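Parkent Test Kitchen: Home Bakers and Total Beginners Wanted for Our Spring Bread Sessions

Have you ever stood over a bowl wondering if what's in it is too wet, too dry, or just fine? We want to meet you! The Parkent Test Kitchen is looking for 23 people to bake with us this March as we finish the bread chapters of the Duda Home Baking Course, and we'd love a real mix: people who bake every weekend, people who gave up after one flat loaf, and people who have never opened a bag of yeast.

What the course is

Duda is a set of printed lessons for small kitchens. Everything in it is done by hand with things most homes already have (a bowl, a spoon, a scale if you own one, an oven that may or may not tell the truth about its temperature). The cookie and biscuit lessons are finished and already being used in evening classes at the Drilgate Community Center. Bread is the big one, and we've rewritten the mixing and resting pages more times than we'd like to count. Now we need fresh hands and fresh eyes on them.

What you'll do

You'll come to 2 sessions of 3 hours each. At the first one you get the lesson pages, an apron and your ingredients, and you follow the steps just as they're written, from measuring to shaping. We stay out of your way on purpose! If a sentence stops you in your tracks, you circle it with a red pencil and carry on as best you can. Those circles are gold to us. At the end we all sit down with coffee and talk about what was clear, what was confusing, and what you did when the page let you down.

The second session is about small batches. A lot of people live alone or with one other person and don't want two big loaves sitting on the counter, so we've built a set of recipes for rolls and mini rounds that start with about 200 grams of flour. You'll make one of these, then swap pages with a neighbor and try theirs.

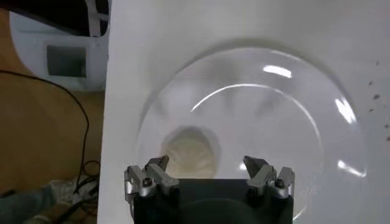
A clear glass bowl lets you see what you're working with.

We're big believers in glass bowls and plain work surfaces. You can look in from the side, you can check underneath, and you stop guessing so much about what the dough is up to. You'll have a bowl to yourself for the whole session, and there's plenty of room at the tables to spread out your pages and make a mess. Flour on the floor is completely fine.

Who we're looking for

Anyone 18 or over who can read a recipe in English and is happy to work standing up for part of the time (we have tall stools and one lower table, so tell us if you'd like a seat). You don't need any baking experience, and if you have lots of it, please try to follow our steps anyway, even when your fingers are itching to do it your own way!

Please note that wheat flour, milk, eggs and butter are used in the kitchen at every session. We can't offer a gluten-free space this time around. We're planning a separate call for that later in the year and would be glad to put you on the list.

What you get

Everything you bake goes home with you, along with the full set of printed Duda lessons once they're finished, and your name in the thank-you pages if you'd like it there. We also cover your bus fare both ways. Lunch is soup and whatever came out of the oven earlier, with a decent amount of butter.

Where and when

The kitchen is on the ground floor of the Plilum Building, through the side door next to the bike racks. Morning sessions start at 9:30 a.m. and afternoon sessions at 2 p.m. Please come a few minutes early to wash up and find your spot. Wear closed shoes and tie back long hair.

How to sign up

Stop by the Plilum Building front desk and fill out a yellow card, or pick one up at the Drilgate Community Center. Tell us which time of day suits you, any food allergies, and a line or two about the last thing you baked, even if it was years ago and came out of a box. We read every card and will call you back either way. Friends and couples can apply together, but each person should fill out a card of their own.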